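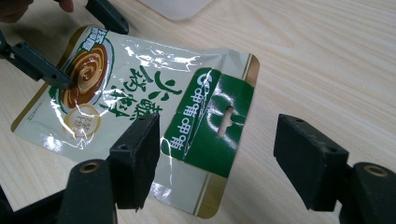
Let our councillors have a life story

My council, Gristden Shire, put up new pages for its elected members in January 2023, and I have been grumbling about them to my family ever since. Each councillor gets a smiling portrait and a paragraph about being passionate about community. One of them loves a good flat white. I'm glad for him, I love one too, but I still couldn't tell you where he went to school, what he did for a crust before he stood, or how many times he lost before he won.

The old pages weren't pretty. They were one long sentence apiece, all semicolons, and they read as though somebody had emptied a filing cabinet onto the carpet. Born here; apprenticed there; secretary of the growers' association; defeated at the next poll; returned at the one after. I used to read them with my tea – my wife thought this was a bit sad – and I came away knowing who these people were.

Take Elie Hakim, who sat for the Wuver ward for 19 years. His old entry told you that he'd been a fitter at the Randix works, that he ran for council and went down by 337 votes, and that he ran again and got in by four. Four! There is a whole novel in that semicolon, and a fair bit about the man's stubbornness as well. His new entry, filed under past members, calls him a dedicated local advocate, and I dare say he was, but so is every other person on the list.

I do understand why the change was made. People read on their phones now, and some councillors would sooner not have their birthplace or old employers laid out for strangers, especially the ones who've had nasty letters. Fair enough. Leave out the birthday and the home street by all means. I'd still argue that a person who votes on my rates and my roads owes me the bare bones of a working life, with the dates, including the elections that went badly.

The dry style has a kindness in it, too. It gives the farmer and the barrister the same commas. Nobody's nephew in marketing can polish it up, and a modest person doesn't have to boast.

So please, put the old entries back, even if it's behind a little link at the bottom of each page. I've written to the council to say so and had a very civil reply from a Ms Yüksel, who tells me the text has been kept. I'll be ringing her again in July.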